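# Section 6: Comparing gripper jaws on the two-arm station
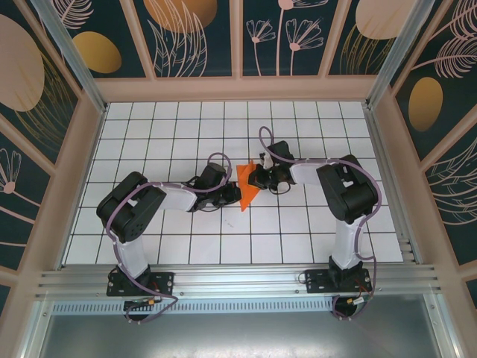
Clusska Bench Robotics Team, Usero Site

This section covers fitting, checking and comparing gripper jaws on the two-arm station. Read it after Section 5 (arm power and homing). The cloth hold in 6.4 is the standard trial. Other trials may be added, but the cloth hold has to be run first so that results from different jaw sets can be put side by side.

Throughout this section, "left" and "right" mean left and right as seen from the operator's side, with the rail nearest to you.

## 6.1 What you need

- The two-arm station, with both arms bolted to the rail
- The jaw set under test, and the reference jaw set
- One orange test cloth, dry and free of loose threads
- The hex key and small screwdriver from the station drawer
- A laptop with the Trakelix controller software
- A copy of the trial sheet (6.7)

Do not swap the test cloth for a shop rag or a paper towel. The reference results were all taken with the orange cloth, and a stiffer or thinner material will give numbers that cannot be compared.

## 6.2 Before you power up

1. Confirm that arm power is off at the switch. The laptop may stay on.
2. Check that both mounting plates are tight on the rail. Push each base by hand, front to back and side to side. If a plate moves, tighten it and repeat the homing procedure in Section 5.
3. Follow the purple cable on each arm from the base to the gripper. It should run along the links with a free loop at the elbow and another at the wrist.
4. Move each arm by hand through its working reach. Watch the loops. The cable must not go tight at full reach or fold under the forearm when the arm is drawn back.
5. Look at the small red and yellow wires at each base. The connectors should be fully seated and tucked under the mounting plate.
6. Clear the tiled floor of tools, screws and spare jaws.

**Caution:** Do not pull on a cable to free it. If a loop has caught on a gripper, move the arm by hand until the loop comes away.

**Note:** The cable also hangs a short way below each base plate. Leave this slack in place. Tying it up tight to the rail puts strain on the base connector when the arm turns.

## 6.3 Fitting a jaw set

Fit the same jaw set to both arms unless the trial sheet calls for a mixed pair.

1. With power off, open the gripper by hand as far as it will go.
2. Remove the screws from the old jaws and put them in the tray. Keep left-arm and right-arm screws apart.
3. Slide the new jaws on and start every screw by hand before tightening any of them.
4. Tighten the screws a little at a time, going back and forth between the two jaws.
5. Close the gripper by hand. The jaw faces should meet along their full length.
6. Fit the fingertip pieces, if the set has them. A white fingertip must sit square to the jaw.
7. Turn on arm power and load the gripper profile that matches the jaw set.
8. Run **Open/Close Check** on each gripper and write down any clicking, grinding or uneven travel.

If the jaws meet at the tip but leave a gap at the back, remove them and check for dirt on the mounting face. If the gap is still there, set the jaws aside and mark the bag "recheck".

**Caution:** Keep fingers clear of the jaws once arm power is on. The check starts as soon as the button is pressed. There is no countdown.

### Jaw profiles

| Profile | Use with | Status |
|---|---|---|
| Reference | Standard dark jaws, no fingertips | Released |
| Sulemana A | Soft fingertip set | Under trial |
| Sulemana B | Narrow fingertip set | Under trial |
| Mixed | Reference left, A or B right | On request only |

Profiles marked "Under trial" have a lower closing force limit. Do not raise the limit to make a jaw set pass. If a set needs more force to hold the cloth, that is a result and goes on the sheet.

## 6.4 Cloth hold trial

In this trial both arms reach in toward the middle of the tiled floor and hold the cloth between them. The cloth bunches up between the grippers and a corner or fold usually hangs toward the tiles. Its shape will be different each time and does not affect the score.

1. Home both arms.
2. Lay the cloth on the tiles midway between the arms. Drop it from hand height and let it fall as it likes. Do not fold or flatten it.
3. In the controller, select **Trials > Cloth Hold**.
4. Check that the profile shown for each arm matches the jaws fitted.
5. Enter your initials and the jaw set number.
6. Stand clear of the enclosure and press **Run**.
7. Let the arms pick up the cloth and come to the hold position. The forearms should be pointing toward each other with the grippers close together.
8. The hold lasts 23 seconds. Do not touch the cloth, the rail or the enclosure during this time.
9. When the hold ends, the arms go through the pull step. Each gripper backs away from the other by a small amount and stops.
10. Record the result for each gripper: held, slipped or dropped.
11. Press **Release**, take out the cloth and shake it open.
12. Repeat from step 2 until you have four complete runs.

**Note:** A run that is stopped by hand does not count as complete. Write it on the sheet with the reason and run it again.

**Note:** "Slipped" means the cloth moved in the jaws but stayed in them. If you are not sure, play back the station camera recording before you score the run. The camera is fixed, so a slip can be checked by comparing the start and end of the hold.

### If the grippers touch

The hold position brings the grippers near each other on purpose. Light contact through the cloth is allowed. Jaw against jaw contact is not.

1. Press **Stop**.
2. Support the cloth with one hand and press **Release**.
3. Move the right arm back by hand first, then the left.
4. Check both sets of jaws and fingertips for chips.
5. Home both arms again and open **Hold Spacing**. Increase the spacing by one step.
6. Start the set of runs over from the first one.

The new spacing has to be used for the reference jaws too. If it isn't, the two sets of results are no good for comparison.

## 6.5 Changing from one jaw set to the next

Always run the reference jaws on the same day as the set under test. Run the reference first.

1. Finish all four runs on the first set.
2. Save the log and turn off arm power.
3. Let the gripper servos cool until the cases are comfortable to touch.
4. Change the jaws as described in 6.3.
5. Leave both mounting plates where they are. Moving a base along the rail means homing again and repeating the reference runs.
6. Run the trial on the second set.

Viola Rinaldi keeps the jaw bags and the numbering. Ask her for a number before testing any set that doesn't have one. Unnumbered results have been lost in the past and had to be repeated.

## 6.6 Common problems

**One gripper closes late.** Check that both arms are using the same profile version. A left arm on an old profile will close after the right one even though the screen shows them as matched. Reload both profiles and restart the controller.

**The cloth drops before the hold position.** Look at where it was picked up. A pickup on a single thin edge often fails with any jaw set. Score it as dropped. Do not reset the cloth to get a better pickup.

**A fingertip turns on the jaw.** Stop the trial. Remove the fingertip, clean the seat and refit it. If it turns again in the same set of runs, record "fingertip loose" and end the trial for that set.

**The cable loop crosses in front of the gripper.** This can happen on either arm when the wrist has been rotated by hand. Turn the wrist back the way it came, then home the arm. A loop arching over the top of the gripper is fine as long as it stays clear of the jaws and the cloth.

**Elbow servo makes a steady hum in the hold position.** A low hum is normal under load. Keep the perforated cover clear so that air can get through. If the hum turns to a buzz or the arm sags, stop and report it.

**The log shows more closing cycles than you ran.** The counter includes Open/Close Check. Use the trial count for the sheet and the cycle count for service.

## 6.7 Recording the results

Fill in one trial sheet per jaw set. Each sheet needs:

- Jaw set number and profile for each arm
- Hold spacing
- Result of each run, left and right scored separately
- Any stopped runs, with the reason
- Gripper cycle count at the start and end
- Notes on noise, fingertip movement or marks on the cloth

Save the sheet and the controller log in the same folder. Use the jaw set number as the folder name, with no spaces.

A jaw set is ready for the longer wear test when both arms score "held" in all four runs and there are no open notes on the fingertips. The wear test is covered in Section 7. Sets with one slip may be run again once, after the jaw faces have been wiped clean. Sets with a drop go back to Viola Rinaldi with the sheet attached.

## 6.8 Service limits for the grippers

| Item | Limit | Action |
|---|---|---|
| Gripper cycles | 3,000 | Check jaw screws and gear play |
| Test cloth | 29 runs | Replace with a new cloth |
| Fingertips | Any chip or split | Replace both tips on that arm |
| Cable | Any cut or flat spot | Stop use, replace cable |

When a cloth is replaced partway through a comparison, repeat the reference runs with the new one.

Changes to the limits in this table are made by Ubaldo Fiore only. Send him the log and the trial sheet with the request. Limits were last changed on 2022-07-01, and printed copies older than that should be thrown out.

Continue to Section 7, Wear test.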